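Joltuleo girls rally past Ramanauskas in home opener

Down 10 at the half and getting almost nothing from outside, the Joltuleo girls went back to the press that carried them through the fall scrimmages and came away with a 52-47 win over Ramanauskas in their first home game of the season.

Kadri Jõgi led all scorers with 19 points, 13 of them after halftime. Elīna Adomaitis added 14 and fouled out with under two minutes to play.

Ramanauskas controlled the opening half. The visitors hit four threes in the first quarter and went up 17-9, then stretched the lead to 31-21 on a putback just before the horn. Joltuleo turned the ball over 11 times in that stretch and shot two free throws.

"We were standing around," head coach Gunārs Kalniņš said. "I didn't draw anything up at the half. I told them to pick up full court and stay there until their legs gave out."

The press produced three steals in the first 90 seconds of the third quarter. Jõgi turned two of them into layups, and Adomaitis followed with a jumper from the elbow that cut the margin to 31-27. Ramanauskas called time, settled down and still held a 39-36 edge going to the fourth.

Joltuleo took its first lead of the night, 42-41, on a pair of Jõgi free throws with 5:12 left. The teams traded baskets until Adomaitis scored inside for 48-45. After she picked up her fifth foul, Laimutė Petrauskas came off the bench, pulled down two defensive rebounds and made both ends of a one-and-one to make it 50-45. Ramanauskas got a basket with 31 seconds left, but Jõgi answered at the line with two more.

Petrauskas finished with four points and seven rebounds. She missed most of last season with a knee injury and had played only a few minutes in the opener at Walent, a 44-38 loss.

Attendance was nearly 400, the largest crowd for a girls game at Joltuleo since the gym reopened. The upper bleachers on the visitors' side remain closed until new railings go in, which leaves 440 seats for the rest of November. Tickets for the Plisia game are expected to go early, and the school is asking families to buy them at the front office during lunch.

Joltuleo is 1-1. Plisia comes in unbeaten and has scored 129 points in its first two games, most of them on the fast break. Kalniņš said he expects to use the press less against a team that handles the ball that well.

"They'll run right by you," he said. "We have to get back first and worry about steals later."

Tipoff is at 6 p.m., with the junior varsity game at 4:30. The boys, coached by Deividas Vasiliauskas, are on the road that evening.

Scoring by quarter
Ramanauskas 17 14 8 8 - 47
Joltuleo 9 12 15 16 - 52

Joltuleo scoring: Jõgi 19, Adomaitis 14, Petrauskas 4, others 15.
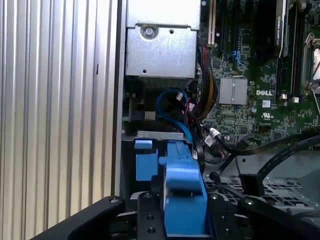

More in Sports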